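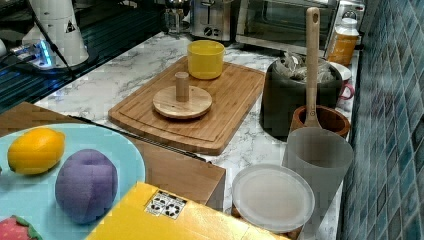 3 min read

The Yellow Cup

My aunt left me the kitchen in July, along with the rest of the apartment, but it was the kitchen she meant. She said so in the letter. "The bedrooms are only bedrooms," she wrote, "and the bathroom you will have to speak to firmly, but please be good to the kitchen, and give Behrouz his tea."

I did not know any Behrouz. I had visited her maybe once a year since I was small, always with cake, and in all that time I had never met a soul there except the cat from downstairs. So I moved in with my boxes and my one good saucepan and waited, feeling a little foolish, with the kettle filled every afternoon just in case.

He came on 7 October 2019, at four, in a brown coat buttoned one button wrong. "Behrouz Talebi," he said, and took off his hat, and then looked past me down the hallway as though she might still come out wiping her hands. I told him to come in, of course, come in, and he walked straight to the kitchen and sat down in the chair I had been calling mine.

"In the yellow cup, please," he said.

I had very nearly given that cup away! It was plastic, the kind you buy for a child's picnic, and I had pictured my aunt's friends drinking out of something finer. But I rinsed it and poured the tea (not too hot, he warned me, it goes soft) and he held it in both hands and told me about the bus.

They had met on the night bus from Olarero, it seemed, when it broke down on the hill above Gebreyes and the driver walked off to find a telephone. It was snowing. My aunt had a flask and one cup, this cup, and she poured for the man across the aisle, who was a stranger and had been rather rude to her about the window. They passed it back and forth until morning. He had been coming for tea ever since, whenever his knees allowed.

"And the window?" I asked.

"I was right about the window," he said. "She never admitted it."

We sat until the light went, and I cut him some of the walnut bread, and he told me I sliced it too thick, just as she had. At the door he did up his coat, wrong again, and asked if I would be home next week.

I said I would. Then I went back and washed the cup.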